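# In praise of the carrier bag

Every home robotics build I read about seems to start with blocks. Coloured cubes, a clean mat, good lighting, and an arm that picks up the red one and puts it on the blue one. I did my share of this in the shared workshop at Brendberg (the cubes are still in a drawer there, and anyone may have them) and I learned a lot about cubes!

What I'd like to argue is that a home builder should get to shopping as early as possible. Shopping is wonderful stuff. It's shiny, it crackles, it changes shape when you squeeze it, and it comes in a bag, and the bag is the hardest part of all.
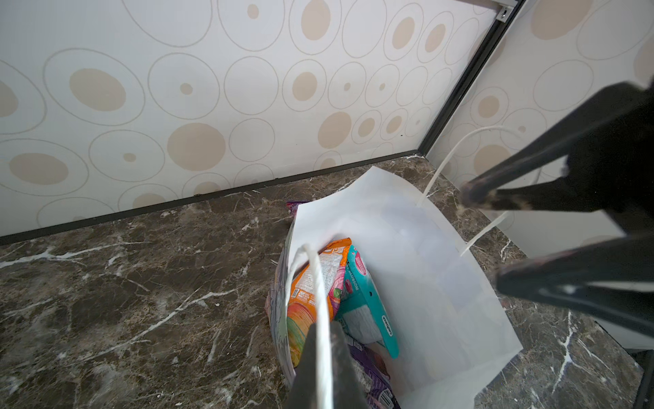

*White paper bag on the marble floor, cord handles up, snacks inside.*

Think about what a paper bag asks of a gripper. Twisted cord handles stand wherever they fancy, and one of them likes to loop over the very things you want to reach. The sides crumple. A finger that goes in a touch too wide drags the whole bag along with it. My notes from June have 13 pages on handles alone, and I'd happily write 13 more.

People tell me this is skipping ahead, and that you should get the easy case to 99 per cent before touching a hard one. I see the appeal. But the easy case teaches you easy habits! With cubes I never once thought about where the lower finger was while I watched the upper one. With a bag you think about very little else, and your code gets better for it, and so does your wiring, and so do your fingertips (mine are on their third set of pads, and the Pameck rubber is still my favourite).

There's a money argument as well. My build log puts the whole project at £745 so far, arm included, and the test objects are the cheapest line in it by miles. A bag of sweets costs next to nothing and comes ready-made with foil, print, slippery seams and a floppy top. You can't 3D print anything half as awkward.

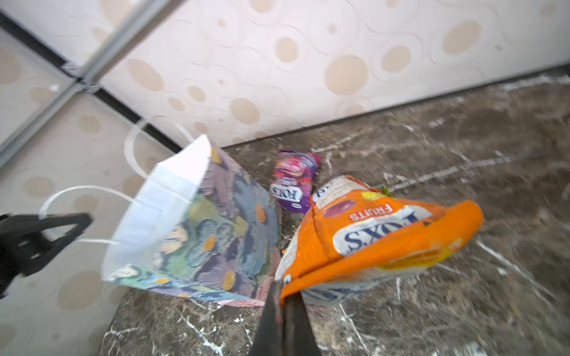 *Orange Fox's bag in the grip, purple one standing by, floral gift bag on its side.*

Soft sweet bags are my current love. Pinch one by a lower corner and the top folds over whichever way it pleases, so the shape your software had in mind a moment ago is no use any more. Anybody who has written a grasp planner for boxes should try it for an evening. I came away with five new ideas, and two of them even compiled.

I'd say the same about surfaces. Veined marble is a far better teacher than a plain green mat, and a busy patterned wall is better still, and most of us have something of the kind at home already. The old Welent forum used to advise covering everything in matt card. Please don't! Let the camera cope with the room you've got, and if it can't, you've found your next weekend's work.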